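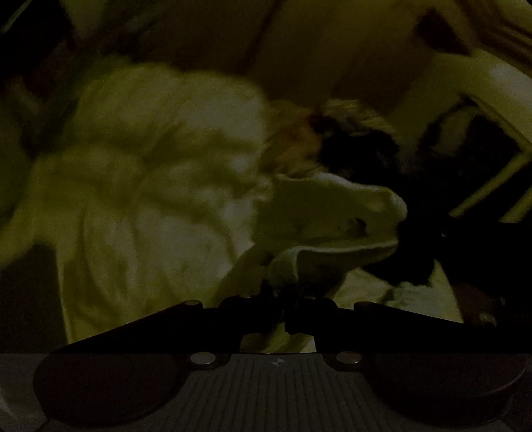

## Linen and soft goods: a thread from the Erbridge Community Wardrobe

**1/** The Erbridge Community Wardrobe has revised its procedures for donated cloth. The changes apply from September 2023 at the Calloway Street sorting room. This thread sets out what donors and sorting staff need to know.

**2/** Pale cloth makes up a large share of what we receive: sheets, curtains, tablecloths, slips and covers. It often reaches us in a heap, with smaller pieces caught up in the folds. Each heap is to be taken apart fully before anything is assigned to a bin.

**3/** Small items are easily lost in a large bundle. Staff are asked to lift one layer at a time and to lay each piece flat. Please do not shake a bundle out over the floor. Buttons, pins and loose trim go in the tray at the end of the bench.

**4/** Colour should not be judged in low light. Cream, white and pale olive can look very much the same in a dim corner, and a mark can pass for a shadow. Final grading is to be done at the window bench or under the overhead lamp.

**5/** Dark spots and speckling are recorded on the tag, whatever their size. Write "spot" or "speckle" and where it sits on the piece. Do not write "stain" or "mildew" unless the laundry has confirmed it. The laundry will decide on treatment.

**6/** Anything with a fuzzy or hair-like surface is kept apart from plain woven cloth. This includes trims, tufts, throws and soft toys. Fibres travel readily from one to the other, and pale cotton has had to be washed a second time on several occasions this year.

**7/** Gathered and puckered pieces should not be pressed flat by hand. Fold them once along the natural crease and place them on top of the pile. Wavy edging is to be left as it is, even where it looks uneven. Repairs are handled at Unport.

**8/** A note on quantities. The wheeled bins hold 18 kilograms each and should not be filled beyond the marked line. The sorting room received nearly 50 bags over the last intake period, and overfilled bins were the main cause of delay.

**9/** Donors can help in the following ways:

- wash and fully dry all cloth before bringing it in
- fold large pieces separately, with small pieces in their own bag
- label any item that has a known mark or tear
- keep wool and long-pile items out of bags of bed linen

**10/** We are unable to accept pillows, quilts with an open seam, or foam of any kind. Clean towels in worn condition remain welcome and are passed on to the Zullano animal shelter. Please mark these bags "towels – worn" on the outside.

**11/** Sorted linen is held on the Calloway Street shelves for four weeks. Pieces not requested in that time are offered to partner services, and the remainder is sent for fibre recycling. Donors who would like an item returned should tell the front desk before the bag is opened.

**12/** Questions about the revised procedures may be directed to Demetrius Mahmoud, Soft Goods Coordinator, through the Erbridge office. Printed copies are available at the front desk on request.

**13/** One correction to post 8: the line on the older grey bins was drawn for a lighter load. Those bins should be filled to the lower of the two marks until new labels arrive – the blue bins are not affected.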